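Zavville pantry moves to the old Jaston hardware store

By Boglárka Tóth
November, 4:30 p.m.

The Zavville food pantry has left the church basement it used for nine years and will hand out groceries from the former Jaston hardware store on Erdem Street, starting this month.

The move took most of a week. Shelving went first, then the two chest freezers, then the dry goods. The pantry closed for one distribution while the work was going on, and families who normally come that evening were given double the week before.

Pantry coordinator Denise Malloy said the basement had stopped being practical some time ago. The only way in was a flight of 14 steps, and every case of canned goods had to be carried down by hand and then carried back up in bags. The new place is on one level, with a loading door at the rear that a pallet jack can get through.

"We had people in their seventies waiting on those stairs in the rain," Malloy said. "Now they can park and walk straight in."

The pantry served 187 households last month, up from 140 in the same month a year ago. Malloy said the increase has been steady and is not tied to any one event. The largest group of new sign-ups is working families with children in the Zavville schools.

Along with the address, the way groceries are handed out is changing. Until now each household received a bag that had been packed ahead of time, with the same contents for everyone. In the new space the food is set out on tables and shelves, and people pick up a basket at the door and choose for themselves, up to a limit based on the size of the household.

Dry pasta, rice and boxed items are sorted on wooden tables near the front. Spaghetti is among the things that go fastest, along with peanut butter and canned tuna. The pantry asks for long pasta in sealed bags or boxes, with the label still on so that the ingredients can be read.

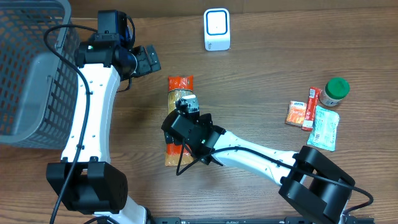 Malloy said the old system led to waste. Bags came back with the same items left in them, and some families told staff they were giving away food they could not eat because of allergies or diabetes. A two-week trial of the choice system in the spring brought the amount of returned food down sharply, she said, although no exact records were kept.

The building had been empty since the hardware store closed. Its owner, the property firm Rerosska, is leasing it to the pantry for three years at a reduced rent. The terms were not made public. The firm also paid to repair the roof over the back room, where there had been a leak.

The town put in $9,000 for electrical work so the freezers could run on their own circuit. Further work is planned in the spring, when the restroom is to be made wheelchair accessible. Until then the restroom at the library next door is available during library hours.

Not everyone on the street was in favor. At a town meeting in September, two business owners raised questions about parking, particularly in the late afternoon when the bakery and the dry cleaner are both busy. The pantry has since agreed to ask its visitors to use the lot behind the building, which has 30 spaces. Spots along the curb are kept for short stops.

Ray Pruitt, who runs the dry cleaner, said he was satisfied with that for now. "I want to see how it goes when there's snow on the ground and half that lot is a snowbank," he said.

The pantry will be open two afternoons a week from 3 to 6:30 p.m., and one morning a week from 9 to 11 a.m. for people who work evenings. Hours are posted on the front door and at the library. New visitors need to show something with a Zavville address on it, such as a utility bill. Proof of income is not required.

Donations can be dropped off at the rear door whenever the pantry is open. Most needed at present are pasta, pasta sauce, low-sodium soup, cooking oil and shelf-stable milk. Home-canned food and opened packages cannot be accepted. Diapers are welcome in sizes 4 and up.

The pantry is also short of sturdy baskets with handles. It has 47, and on the first afternoon in the new building all of them were in use by 3:20 p.m., which left people waiting inside the door until others had finished.

Holiday meal sign-up opens later this month. Forms will be at the front desk, in English and Spanish.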